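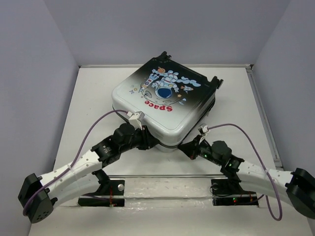 How long can you leave a checked bag at the Wosmont bus station? Until the counter closes at 10 at night, and after that it goes in the back room and you pay for a second day.

I take the Wosmont to Saavedra bus twice a month to see my mother, so I'm putting what I know about it in one place. People keep asking me the same things.

Tickets first. The window opens at 6 in the morning. The machine next to it takes cards but not bills, whatever the sticker says. If you buy on the Prunis app, take a screenshot of the code before you leave home. The signal inside the station is bad.

The bus number for Saavedra is 3474. There is another bus that says Saavedra on the front and goes to Saavedra Junction, 2 miles outside town. I have taken it by mistake. It is a long walk with a bag.

Seats: the left side gets the sun in the morning going out. Row 2 has the most legroom but the heater is under it. I sit in the middle.

The ride is supposed to be two and a half hours. In May they were working on the bridge and it took closer to four. That work is finished now.

There is one stop, at Dorkix. Ten minutes, and the driver means ten minutes. The restroom is around the side of the gas station — ask for the key before you get in line for coffee.

Bring food. The store at Dorkix sells chips and hot dogs and that's it. I pack a sandwich, an apple and some crackers. Things with a strong smell are not fair to the person next to you.

Checked bags go underneath and you get a paper tag. Keep the tag. Vira Polishchuk lost hers last winter and had to list everything in her suitcase before they would hand it over.

Santino Aravena asked about bikes. They take them if the front wheel is off and there is room. They won't promise room ahead of time.

Coming back, the last bus leaves Saavedra at 7:40 in the evening. If you miss it, the motel across the street is clean and the desk is open all night.

Fares went up again, so check before you go. I'll add the winter times when they post them.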